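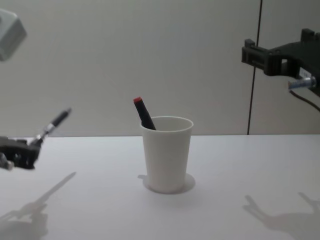

图3-1 白色笔杯与红头黑色马克笔

3.2 桌面笔杯的摆放与收笔

厂家的宣传页说,Ganthorpe笔杯“放哪儿都稳”。这话请打个折扣,按下面的步骤自己试过再信。

1. 清出一块平整桌面,擦净浮灰。笔杯上宽下窄,底面比杯口小,垫在纸张或桌布上容易歪。
2. 杯子离桌沿留出约23厘米。旧版手册写的是40厘米,小桌子根本做不到,本版已改。
3. 先放粗重的马克笔。笔会自己倒向一侧,靠在杯沿上,不必扶正。所谓“自动居中”,我们没见它居中过。
4. 再放细杆笔。金属笔尖是朝上还是朝下,各家说法不一。Valentina Urrutia主张朝下,理由是不扎手;Takumi Hoshino怕磕坏笔尖,坚持朝上。两人都没拿出测试记录,按您的习惯即可。
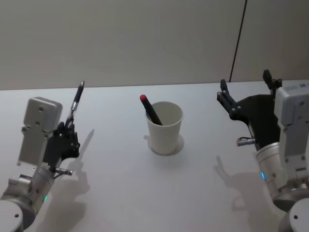

5. 第二支笔尽量靠在第一支的对侧。两支都倒向同一边时,轻推杯沿,杯子若有晃动,取出一支重放。

注意:马克笔入杯前须盖紧笔帽。听到“咔”一声不等于盖严,用手拔一下试试。

小心:包装上标的承重500克,没有注明是静置还是碰撞时的数值。请勿把剪刀、订书机一并塞进去。

说明:杯壁沾了墨迹,先用湿布擦。附赠的清洁片效果有限,用不用随意。

本节修订于2026年7月。杯底防滑垫的更换见3.3。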